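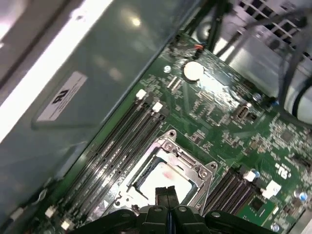
How to Write the Back Cover of Your Own Work Memoir

By Peiyu Shi
June 2026
200 shares | 2 comments

You spent decades doing a job, then a few years writing about it, and now somebody at the publisher wants a blurb by Friday lunchtime or thereabouts. I edited blurbs at Kramer for long enough to have opinions, and most of them apply whether you drove an ambulance, ran a prison kitchen or inspected elevators.

Before you start

Put the manuscript in another room. If you have it beside you, you will quote it, and you will quote the paragraph you are proudest of, which is usually about the weather. You need a blank page and a kitchen timer.

Step 1. Write the long version first

Tell the whole thing as you would to a stranger at a wedding. Let it run. Remigiusz Wróbel, whose book about night dispatching I worked on, sent me a first blurb of 3,000 words. It contained a recipe. It also had the best line on the finished cover, buried somewhere after the second divorce, so I no longer complain when people go long.

Step 2. Find the day you nearly quit

Everyone has one. Remigiusz's was a February shift when the heating failed and his supervisor asked for a volunteer to stay late, looking only at him. Write that day down in two or three sentences. It will probably be your opening, and it will beat "From an early age, I always knew."

If you did always know, fine. Mention it lower down.

Step 3. Cut the résumé

Readers will forgive one date and one job title. They won't forgive the regional restructuring, however badly it was handled. Take out:

- every promotion except the one that cost you something
- the names of departments that have since been merged
- awards given to the whole building
- any acronym you'd have to explain to your sister

I once took eleven lines of acronyms off a customs officer. He has sent me a holiday card every year since, and they are quite formal cards.

Step 4. Ration the adjectives

Go through with a pencil and circle "gripping," "unflinching," "heartwarming" and "raw." Those belong to reviewers, who are paid in free books and need something to do. You can't call your own honesty unflinching. Well, you can, and people do, and I have seen it on a book about parking enforcement.

Swap each circled word for a thing that happened. "A harrowing career" tells me nothing. "He still can't hear a kettle without reaching for the phone" tells me plenty, and it's shorter than most of what people send.

Step 5. Get it down to size

Aim for up to 200 words. Count the tagline, count your bio, count the sentence you were hoping to sneak in under the barcode. The designer will not shrink the type for you. The designer at Kramer had a sign about this.

Cut from the middle. Beginnings and endings tend to have been worked on already, while the middle is where people put things they couldn't bear to lose.

Step 6. Decide how much to give away

A memoir has a problem that a thriller doesn't - everyone can see you lived. So don't pretend there's suspense about that. What you can hold back is what you did afterward, or what you think of it all now. Remigiusz's cover stops with him taking off the headset. Whether he put it back on is in chapter nine, and I won't spoil it, as he gets a royalty.

Step 7. Read it aloud to someone who wasn't there

Former colleagues are useless for this. They laugh at the right places for the wrong reasons, and they'll want to know why Gaz isn't in it. Pick a neighbor. Watch for the point where they look at the dog.

Fix that sentence, then read it again on a different day to a different neighbor.

One more thing about names

Check that nobody on the back cover can be recognized unless they've agreed to it in writing. Your lawyer will have read the book, but people forget the cover. Ask early, and ask nicely, and keep the reply.

2 comments

Dima
What if I nearly quit every day?

Peiyu Shi
Pick the one with the best dialogue.

Related
When Your Old Boss Wants a Signed Copy
Choosing a Title That Isn't a Pun on Your Job
First Chapters: Please Stop Waking Up
How to Survive a Reading at Your Own Library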